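Search this book
Go
Home Contents Chapters Glossary Index Next

Chapter 6
Packaging and the Packing Bench

Every product that leaves a workshop or a warehouse has to be packed by someone. The cost of doing this is easy to overlook. It does not appear on the label, and in small firms it is often recorded under general labour. A firm that sends out 500 parcels a week may spend more on packing them than on the rent of the building.

This chapter deals with packing as a stage of production. Chapter 5 covered storage and stock control, and you should be familiar with the terms "unit load" and "pick list" before you go on.

6.1 Three levels of packaging

Primary packaging touches the product. The bottle that holds a shampoo is primary packaging, and so is the wrapper round a bar of soap. Secondary packaging groups several items together, usually for display or for easier counting. Transport packaging protects the goods on the journey and is normally removed before the customer uses them.

The same material can serve at more than one level. A corrugated box may be transport packaging for a kettle and secondary packaging for a dozen tins of paint. What matters is the job it does.

6.2 Corrugated board

Corrugated board is made from a wavy sheet of paper, called the fluting, glued between flat sheets called liners. Single-wall board has one layer of fluting and double-wall board has two. The board is strongest when the load runs along the flutes, so most boxes are made with the flutes standing upright.

Boxes are delivered flat. This saves space, but it means that each one has to be opened out, squared up and closed at the base before anything can go in. Flat boxes should be kept dry and off the floor. Damp board loses much of its strength and does not recover it fully when it dries. 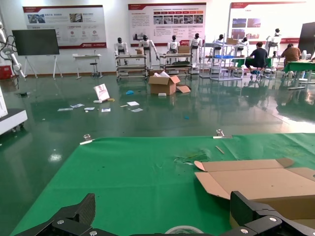 Tape should be wide enough to cover the join and long enough to run down each end of the box. A strip that stops at the edge will lift in handling. Water-activated paper tape bonds to the board itself and shows clearly if a box has been opened. Plastic tape is cheaper and quicker to apply by hand, and it remains the usual choice for small runs.

Case study: Halgate

Halgate makes ceramic lamp bases and employs 58 people. When Teresa Gilmartin took charge of dispatch, breakages in transit were the most common complaint. She found that packers were using 15 sizes of box, and that the wrong size was often chosen when the right one had run out. The gaps were filled with whatever was to hand.

She cut the range to 6 sizes and printed the size code on each pick list. Void fill was moved to a dispenser above the bench. Breakages fell, and the time taken to train a new packer fell as well. The larger boxes cost slightly more per parcel, and the firm accepted this.

As you read the next section, consider which of these changes would suit a firm whose products vary widely in shape.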